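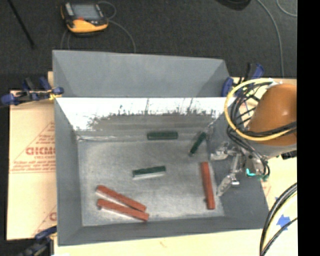
Figure 2. Dark green and longer reddish-orange blocks in a gray open-topped bin.

4.2 Sorting habits and the color-first problem

I went into this part of the study pretty sure that people tidy by size. I certainly do. My kitchen drawers are arranged that way, and so was the first draft of our coding sheet, which I ended up throwing out in November after reading through the Narari diaries a second time.

What the diary keepers kept writing about was color. We had 77 households across the two neighborhoods, Narari and Mastine, and when people explained how they put away toys, craft supplies or tools, color came up early and often. Length and shape showed up later, usually when something wouldn't fit on a shelf. Things get awkward when the two cues travel together, as they do in Figure 2, where the reddish-orange pieces are also the longer ones. A person could sort that bin by either rule and end up with the same two piles, and I'd have no way of telling which rule they used!

So we went back and asked. In the follow-up interviews (up to 20 minutes each, mostly at the kitchen table) I had people talk me through the last container they'd emptied and refilled. The Mastine group was chattier about this than I expected – one parent gave me a whole history of the family button tin – and their answers leaned toward color even more than the diaries had.

I'm still a little uneasy about the Engelhardt coding scheme here. It forces one reason per item, and people often gave me two in the same breath. For the Avitz interviews we allowed both, and those results are in Section 4.3.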